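Orkum stops pushing tests after arm fails to halt

Orkum has suspended block-pushing tests at its Surnell lab after a robot arm kept moving for 25 seconds following a stop command. There were no injuries.

The fault came on run 734 of a series in which the arm uses a rod to slide small colored blocks across a wooden board. An operator pressed stop on the control screen, but the arm carried on with the move it had been given. It came to rest only when she hit the red emergency button, which cuts power to the motors.
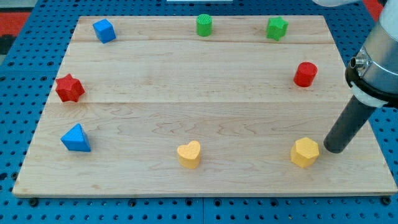 Temitope Balogun said the screen command should never have been treated as a safety stop in the first place, and that staff had grown used to it – the emergency button is farther from the desk and takes longer to reset.

A first check of the logs points to a software update installed in April. Stop commands were placed in the same queue as ordinary moves, so a busy queue could delay them. Most of the time the delay was too short to notice.

The lab has gone back to the older software and capped the arm's speed at 20 percent. A second emergency button will be mounted at the desk. Tests will start again once the arm has passed 200 stop trials in a row, with Mariann Balogh signing off on the results.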